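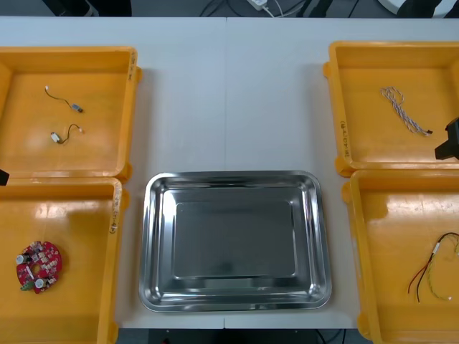 Chapter 4
Sorting Small Parts

Every workshop manual says a tidy bench saves time. Few say how much, and fewer say who measured it. Treat the claim with some doubt as you read this chapter.

A bin for each kind of part is a fair start. Short cables go in one, a circuit board in another, and the name goes on the wall in marker. A label only tells you what somebody meant to put there – it can't tell you what is in the bin now. 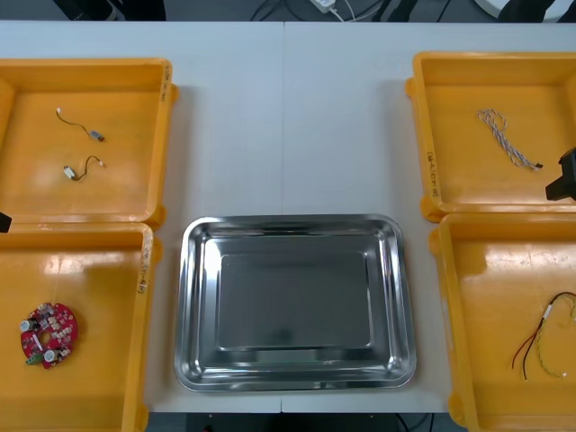
Cheng-en Chuang would go further, arguing that labels make people stop looking, and that a plain bin at least gets checked. We think that overstates it. Section 4.1 compares labelled and plain bins.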